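Let the Examples Be Boring

I have spent most of this fall with a plastic gripper in each hand, so I have opinions, and the one I get the most pushback on is this: we throw away too much of the boring stuff.

Some background. I work on a small project called Grorkisier. We're trying to get a two-armed robot to tidy a table by learning from people who tidy a table. You hold the grippers, you move a thing from one spot to another, the cameras record it, and then you do it again with the thing turned a little. That's the job. My arms are in better shape than they've ever been.

When I started, I thought the clever part would be the model. I read the papers at night, I had favorites, I argued about them over lunch. Then I went through one whole batch of our recordings from start to finish, all 191 of them, and I came out the other side pretty sure that most of what was wrong with our robot was sitting right there in the files. We had a gorgeous collection of people doing everything perfectly. Smooth reach, clean grasp, neat release. And we had a robot that could do it perfectly too, right up until a pen rolled half an inch, and then it was lost.

Of course it was lost! It had never seen anybody be half an inch off. Every time one of us fumbled a grasp, we said "oops," deleted the take and started over. I did it myself dozens of times. It feels like good manners. You don't hand in homework with the crossed-out bits still on it.

But the crossed-out bits are where the robot finds out what to do next. When I close the fingers and miss, I don't stand there frozen. I back off a little, tilt my wrist, come in again from the side. It takes maybe a couple of seconds and I don't think about it at all. I'd trade five spotless takes for one of those.

The usual answer (and I've heard it from people I respect, both here and over at Vosport, where they run a much bigger operation than ours) is that messy examples teach messy habits. Fair enough. If half your data is fumbling, you'll get a robot that fumbles. I'm not asking for half. Back in November we went through a batch and kept every recovery where the person ended up finishing the task, and threw out only the ones where they gave up. That came to 22 takes that would have gone in the trash under the old rule. I don't have a grand chart to wave at you, and I'd be suspicious of me if I did after one batch. What I can say is that I liked watching the robot more afterward. It tried again. It used to just hover.

Speed

My other complaint is about the hurry. There's a number on the whiteboard, there's always a number on the whiteboard, and it makes people rush. Rushed takes all look alike. You find the one path that works and you do it over and over, same elbow, same angle, same everything, and by the end of the hour you've recorded one example 30 times. I'd much rather have fewer takes and make the person step to the left now and then, or swap hands, or start from an awkward position on purpose.

We tried a rule at our Grirstead room where you change something after every 5 takes. Anything you like. Move the book, turn the box, put the pen somewhere silly. People grumbled for a day and then got into it. It got almost competitive, who could come up with the most annoying layout. I think being a little bored and a little playful is the right mood for this work, and a target on the wall kills it.

And ordinary objects, please. I've seen setups with nothing but colored blocks, and I get the appeal – blocks are easy to grab and easy to score. But nobody's kitchen counter is covered in blocks. A hardcover book is a rotten thing to pick up with two soft fingers. It's flat, it's heavy for its height, it wants to slide. A tissue box is easy in one direction and much less so in another. Put those two on a table together and you've got a decent morning's work.

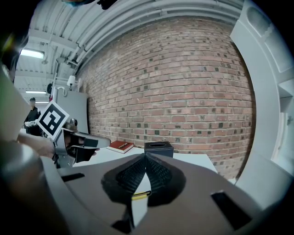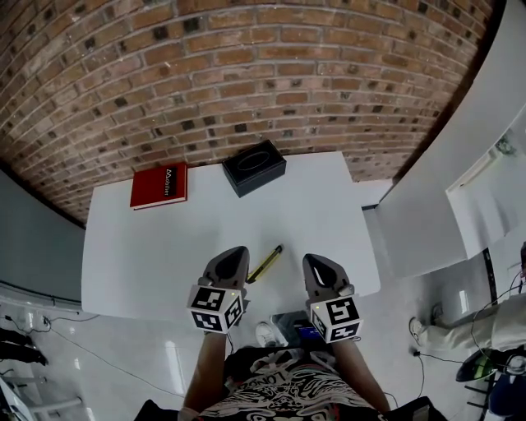
The red book and the black tissue box, from one of the grippers and then from higher up, with both hands out over the table.

What I'd ask for

If you run one of these projects, go hold the grippers for an afternoon. I mean it. Our system is called Mbeki, and I learned more about its blind spots from an hour of sore thumbs than from a month of looking at loss curves. You notice which grasps you avoid. I never once picked up the book by its spine until I made myself, and guess what our robot never did either.

Then look at what your people delete, and ask them why. Don't make it a disciplinary thing. Most of the time they'll say it looked bad, and "it looked bad" is a reason to look again before you empty the trash.

I'd also like to see the discarded takes counted and mentioned when results get written up. One line would do. We kept this many, we dropped this many, here was the rule. I can hardly ever find that line, and it tells me more about a dataset than the total hours do.

I'll be back at the table after the break with the same book, and I've been told we're getting mugs.

December 2020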